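The Jimbridge cell has two arms, one white table and a bad habit of drifting. Robel Wako found that out in June, in week one. Picks landing short, rack getting bumped, everybody blaming the gripper.

Wasn't the gripper. Songül Ekinci, who sets up cells for Predesance, starts every job in simulation now. Same rack, same tray, same arms, built in software first. She runs 600 picks before anyone touches a bolt. Then the camera offsets, one arm at a time. Then the shadows, wich she leaves on, becuase the real lamps throw them too.

"I want it ugly in there," she says. "Clean sims lie to you."

After that it's grunt work. Open the jaws, check clearance, move, check again. Run 1046 got tossed over a bad wrist offset. Two days gone. Wako still sounds sore.

Views from the simulated cell.

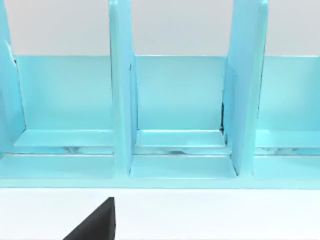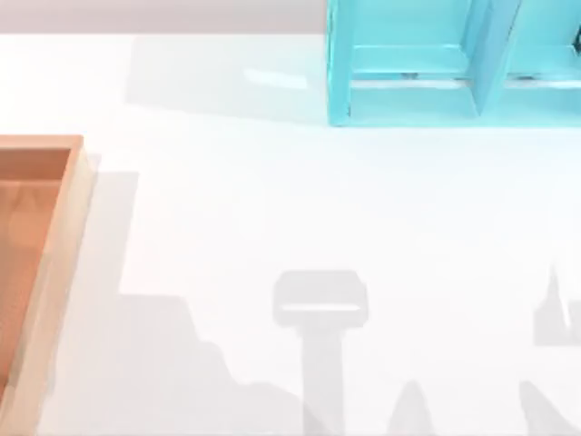
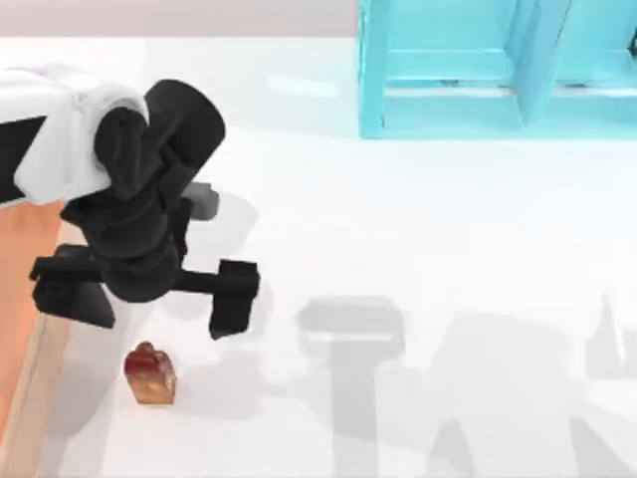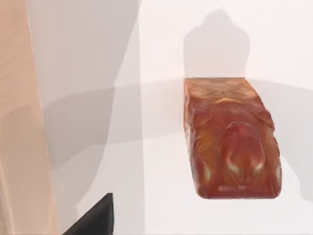

How often does a cell like this need its offsets checked again?

At Jimbridge, once a week, plus any time a camera or a finger gets swapped. Wako does it first thing, before the arms get real work.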